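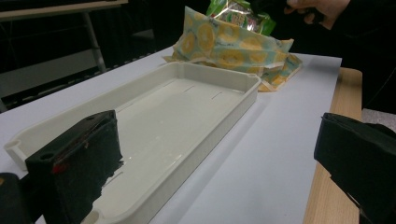 About Osteck

We make one thing and we make it in a few versions: a hand-held gripper that you use to show a robot how to do a job. You hold it, you squeeze it, you pick things up and put them down, and the camera on the tool records the whole task from the gripper's point of view. The recordings come back out as training data for a robot arm with the same fingers on the end. The product is called Vimley, and most of this page is about how it came to be the way it is.

How we got started

Osteck began when Shaimaa Filali was working on packing lines for small food companies and kept running into the same problem. Every robot she was offered was wonderful with boxes and hopeless with anything soft. Snack packs, refill pouches, wrapped wipes, anything that sags in the middle when you lift it! The people on the line could handle all of it without looking, and there was no good way to get what their hands knew into a machine.

Her first try was a pair of kitchen tongs with a camera strapped on (we still have it, and it still sort of works). Demyd Pylypenko joined a few months later and redesigned the linkage so the two fingers stay parallel all the way through the squeeze. We have been 2 founders and a growing bench of parts ever since, and now there are enough of us that the coffee machine has a waiting line.

What's in the kit

The standard Vimley kit has the handle, the camera mount, a charging cable, a calibration card and two sets of fingers. The fingers are black and blocky, and the side that does the gripping is covered in a dark, fuzzy pad. That pad took us longer than anything else on the tool. Bare plastic slid on foil. Rubber grabbed too hard and dragged thin wrappers along with it. The fuzzy material gives a little, so a crinkly package stays put without being crushed. It does fray at the edges with use, and we would much prefer you change it early, so spare pads are in the box and you can swap a pair in a couple of minutes with the tool on your lap.

The whole thing with camera weighs less than most cordless drills, and Demyd is working on getting it lighter still.

What people do with it

Sorting, packing and tidying, mostly. A typical session is a tray, a pile of flexible packages and a person who moves them where they need to go, again and again, with small changes each time. We like trays a lot as practice objects. They're shallow, they're light, they skid if you bump them, and a robot that has learned to be polite around a tray is usually fine around a shelf too.

Our practice library is named Renonen and it comes with every kit. Right now it has 143 recorded tasks, from closing a drawer to picking up a single wrapped pack out of a floppy stack (our personal favorite, and the one visitors always want to try). You can use the recordings as they are, or mix them with your own. New users tend to make a good first set of 55 demonstrations in an afternoon, which is plenty to see whether a task is going to suit the arm you have.

Service and training

We also run sessions at your site under the name Kravets. One of us comes out with 2 kits and a suitcase of objects, and we spend the day recording your actual task with the people who actually do it. That last part matters to us. The best demonstrations we have ever collected came from folks who had never touched a robot and had packed lunch boxes for years.

Some things Vimley is not good at yet: liquids in open cups, anything heavier than a full water bottle, and very thin flat items like single sheets of paper. If your task is mainly one of those, write to us anyway and we'll tell you what we've tried so far.

Where we are now

Kits are in use at 38 workshops, labs and schools. Repairs are done here by the same people who build the tools, so if you send one back with a note about what went wrong, the note gets read and sometimes pinned above the bench. The current finger shape came out of one of those notes.

We open the workshop to visitors on the first afternoon of each month, from 2 p.m. on. Bring something awkward to pick up – we really do enjoy that – and plan on staying a while.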